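Chapter 3
Spur Gears: Terms, Proportions and Wear

Gears pass turning motion from one shaft to another without slip. The spur gear is the plainest type. Its teeth are cut straight across the rim, parallel to the shaft, and two spur gears will run together only if their shafts are also parallel. Because the teeth meet along their full width at once, spur gears are noisier than helical gears at high speed, but they put no end thrust on the bearings and are cheap to cut.

This chapter sets out the terms used in the rest of the book. The worked cases are drawn from the repair records of the Drurik mill, collected by Océane MacLeod, and from the smaller drives used in Skonus hand winches. 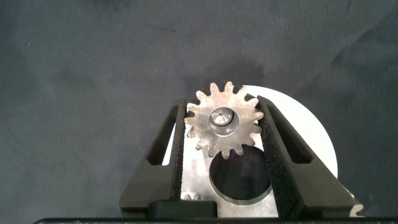 3.1 Parts of the gear

The pitch circle is the imaginary circle on which two gears may be thought to roll together. The addendum is the height of the tooth above this circle, and the dedendum is the depth of the space below it. The dedendum is made larger than the addendum so that the tip of one tooth clears the root of the other. The bore is the hole that takes the shaft. Where the rim is thin, a hub is often added to give the shaft a longer seat and to leave room for a set screw or key.

The module is the pitch diameter in millimetres divided by the number of teeth. Two gears will mesh only if they have the same module and the same pressure angle. A gear of module 2 with 100 teeth therefore has a pitch diameter of 200 mm.
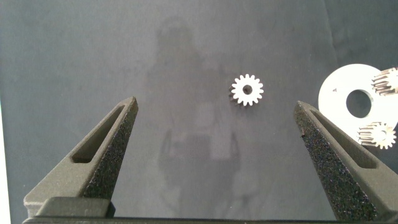 The number of teeth on the smaller gear, or pinion, sets a limit on the design. When a tooth is cut by the usual generating methods, a low tooth count causes the cutter to remove metal from the root. This is known as undercutting. At a pressure angle of 20 degrees, the limit usually given for full-depth teeth is 17, so a small gear like the one with the dark bore, at about sixteen teeth, lies close to it. A slight undercut at this size is often accepted in light work. For heavier loads the designer may shift the tooth profile outwards, which thickens the root at the cost of a narrower tip.

3.2 Backlash and wear

Backlash is the gap between the teeth in mesh, measured along the pitch circle. A small amount is needed for oil and for growth of the metal with heat. Entry 778 in the Drurik records concerns a pair fitted in January with no backlash at all. The teeth were scored within one shift.

Wear on the tooth flank is not even. Sliding is greatest at the tip and root and falls to nothing at the pitch point, where the motion is pure rolling. Pitting, by contrast, tends to begin near the pitch line.
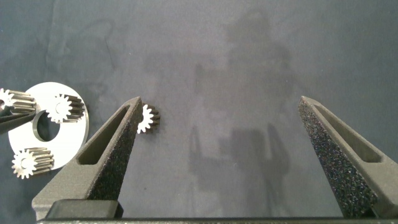
Why is the pinion often made of harder steel than the wheel?

Each pinion tooth comes into mesh more often than each wheel tooth. In a drive with a ratio of 3 to 1, it does so three times for every turn of the wheel, and the harder surface helps to bring the working lives of the two gears closer together.

3.3 Choice of ratio

The ratio of a single pair is the number of teeth on the driven gear divided by the number on the driver.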